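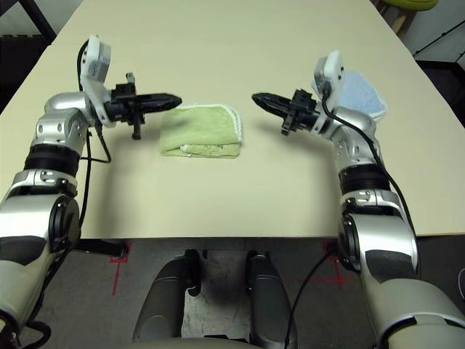 By Solange Prado
Posted May 22, 2025

In April I was invited to spend a day at Gorness, in their building in Prundon, where they collect examples for a robot that should learn to fold laundry. I work with textile sorting and I know cloth better than I know robots, so please read my notes with this in mind.

The visit started with coffee and a short talk by the head of the collection room, Mr. Fontes. He explained that no one writes the folding movements as a program. A person guides the two arms through the whole task, the machine records the camera views and the positions of the joints, and each complete try is saved as one example. Later the learning system is trained on all of them together. On the day before our visit the room had saved 196 examples, and he considered it a good day.

After this we went to the stations. At the one where I stayed longest, two silver and black arms reach over a cream table from both sides, each with a black gripper and a small white sensor housing on the wrist. The work was with towels: a light-green one with white stitching at the border, folded between the grippers, and a pale-blue one folded farther back. On the carpet there are crosses of red tape.

What surprised me is how much of the work is not the folding. The operator must put the towel back in a new starting position every time, a little turned or a little crumpled, and write down which kind of start it was. If all the starts are the same, Mr. Fontes said, the robot learns only this one start. Failed tries are kept too, but with a different mark. I asked if a fold that is a bit crooked counts as failed. The answer was that they allow it when the corners are less than 2 centimeters apart, and that the operators do not always agree.

I was allowed to try it for 8 minutes. It is slow -- much slower than with my own hands -- and I could not feel the cloth at all. Twice I took two layers when I wanted one. The operators change after every hour, because the eyes get tired before the arms do.

In the afternoon there was a discussion about the software, which they call Pruten. It lets a reviewer cut the beginning and the end of each recording and reject the bad ones. I would have liked to see more of the rejected ones, but the time was short.

My questions about thicker fabrics were not really answered. Bathrobes are planned for later, they said, and fitted sheets have no date. The group was 5 visitors, a good size for such a room. Lunch was included, and the bus from the station stops in front of the gate.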